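# Masking the gripper finger out of wrist camera frames

These steps are for Ackah 2, with the wrist stream already showing up in the viewer.
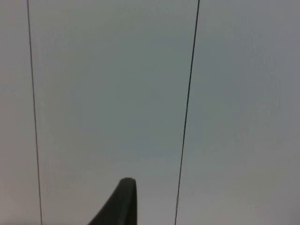
The finger stays in view from the wrist, so the segmenter will report it as an obstacle unless you give it a mask. You need one mask per gripper opening you use.

1. Stop the planner:

 `ackah planner stop`

2. Point the wrist at a plain surface with nothing in the grip.

3. Record a short clip. We used 72 frames.

 `ackah record --cam wrist --frames 72`

4. Build the mask:

 `ackah mask build --grow 2`

 `--grow` pads the outline, in pixels. Go higher if you still get a thin rim of false hits along the finger.

5. Open the mask in the viewer and check it against the clip. Thin dark lines in the background sometimes get picked up too. Erase them by hand, then save.

6. Restart the planner and read the log. Ours went from 1498 false points to 462 on the first try, and the rest cleared with `--grow 4`.

If you swap the finger, delete the old mask first. Ackah doesn't overwrite it.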